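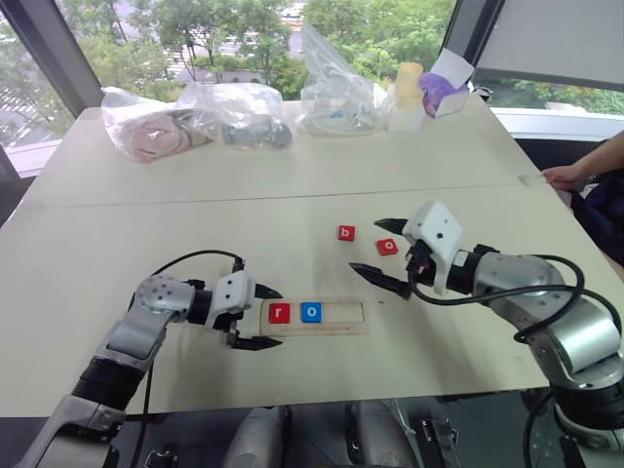
Slide 4: Spelling as a way to collect examples

Okay, take your time with this one, I like to let people look before I start talking over it. (Sip of water.)

So we have two arms, a tray with a slot in it, and letter blocks. The red r and the blue o are sitting in the slot, and there's a b and a second o still out on the table. I'm very fond of this task! It looks like something you'd hand a small child to keep them busy on a rainy afternoon, and it took up most of our September at Wondero.

What we were after was examples. One try from start to finish is one example, and for the study I'm talking about we kept 3409 of them. Itzel Rosales set up the recording plan, and if you have hard questions about file formats, please be kind and take them to her at the break.

Point at the loose o. See how it's turned at an angle? We wanted plenty of that. In our first 100 tries we lined the blocks up nicely, because we're tidy people, and the model learned to expect tidy people. Marwa Gaber caught it when she went back through the recordings. After that we changed the starting layout every 2 tries, and I'll show the difference on slide 6.

Mention the window too. We left the daylight alone, leaves and all, and we left the bags and boxes along the far edge of the table. Morenike Edet and I went back and forth on that for a good long while (she was right, I'll say so in public).

If someone asks about failed tries: yes, we kept those, with a label. A session ran about 38 minutes before we swapped operators.

Pause here for questions, then on to Miyuki Amano's part about labeling.

Contact: Hajar El Idrissi, Wondero | © Wondero | Back to top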